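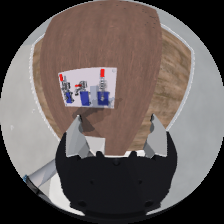

Fig. 1. Dark panel on a lighter wood-grain tabletop, from overhead

Regional Itineraries, Unit 4: The Day Trip and How It Goes Wrong

Read this before Wednesday. Bring the Lusevdale map, a pencil and a sandwich, as the cafeteria closes before we do.

Last time we looked at brochures and the adjectives that live in them. Now we move on to the day trip, the form in which most visitors will meet your region. A day trip has a start, a lunch and a return. Everything else is decoration, but people have paid for the decoration, so it deserves some thought.

The Lusevdale circuit

Our working case is the coach loop from Doteter up the valley to Renenik Abbey and back by the lake road. It is a good route. The valley is handsome, the abbey has most of a roof, and the lake does what lakes do. It is also over 185 miles if you follow the operator's published version, which adds the reservoir, the wool museum and a viewpoint with parking for one coach. There are usually several coaches.

Look at where the published version puts its stops. The first comes before anyone has woken up. The next comes straight after it, while people are still finding their gloves from the first. Then there is a very long stretch of road with no restroom, described in the leaflet as "unspoiled."

Mark on your map every place where a passenger can get off, use a restroom and buy something hot. Now mark the ones that are open outside August. Keep the second set and rub out the first. You may find that your scenic tour has become a visit to a gas station, and you should plan accordingly.

Lunch

Lunch is the fixed point. The abbey, the weather and the guide can all be forgiven, but a coach party that reaches Doteter after the kitchens close will remember you for life. Kitchens there stop serving at 2. They do not mean a little after 2. Work backward from that and you have your morning.

The Venckus Inn can seat a full coach if it is warned. Phone ahead with the soup order. Soup is quick, and it lets the kitchen get on with the pies. Asking passengers to choose from the whole menu on arrival is very democratic and will cost you the lake. 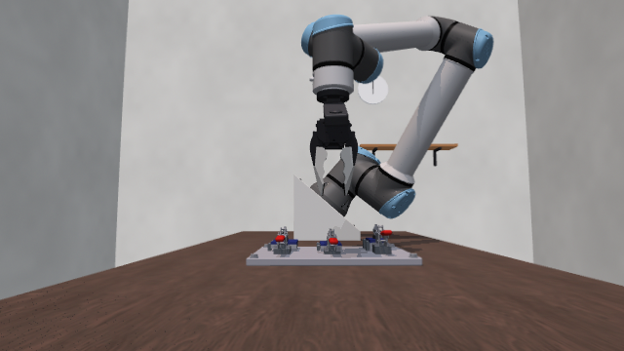
TIMING AND PACE

Driving time is the figure everybody knows and almost no use to you. What you need is the time from the last passenger sitting down at one stop to the last passenger sitting down at the next. It includes the driving, the parking, the walk to the thing, the thing, the gift shop, and the couple who went back for an umbrella.

Some points for your own drafts:

Walking speed is set by the slowest member of the party. The path from the Renenik parking lot to the abbey is short on paper and uphill in life.

Gift shops expand to fill the time available. Say when the coach leaves, and say it before the doors open - after that you are talking to the seats.

Leave some slack after lunch. Do not call it slack on the printed sheet. "Time to explore Doteter at leisure" has been used for years and nobody has complained, although Doteter at leisure is a bridge, a bakery and a rather good bench.

The lake road faces west. Drive it late in the day and it will do your job for you. Drive it in the morning and half the coach is looking at a hedge.

Commentary

A guide with a microphone is a dangerous animal. Talk when there is something in the window, and stop when it has gone by. Dates should be rationed. The founding of the abbey is worth a sentence, the lawsuit over its drains is worth several, and you will soon learn which one people repeat at dinner.

Exercise

Redraw the Lusevdale circuit for a party of retired teachers in early spring. You may drop anything except lunch. Hand in the route, a timetable on one side of paper, and the text of the welcome announcement, to be read aloud in under 2 minutes.

Drafts that include the wool museum should say why.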